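Cloth folding: does data from hand-held grippers transfer to a fixed arm?

Posted by Lultulby in Methods and Results, 25th August

Our department is considering a study in which operators fold garments with hand-held grippers, and a policy trained on those recordings is then run on a fixed arm. We have funds for 800 demonstrations. Is that number sufficient, and should every demonstration use the same shirt?

Drosier
In our own study the variety of garments mattered more than the total. A policy trained on 400 demonstrations across many shirts did better on unseen shirts than one trained on 800 with a single shirt. The full set came to 3873 recordings, of which 545 were set aside for testing. We would advise the following:
Keep the test garments out of training entirely.
Record failed grasps as well -- they proved useful when the policy had to try again.
Report results for each garment, with the overall average given separately.
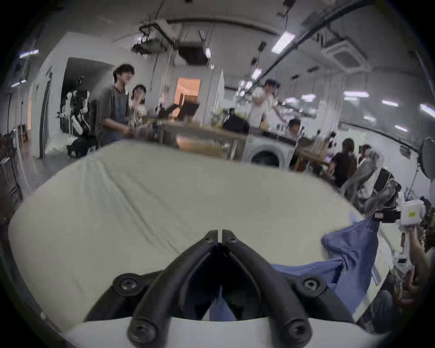 The starting state of the cloth should also be varied. A crumpled shirt is a much harder case than one laid flat, and the two should not be placed under one heading in the results table.

Grostia
It depends on the arm.

Azimi
I would add one point to the first reply. Check that the fixed arm can reach every pose the operators use before recording begins. We did not, and a part of our September set had to be left out of training.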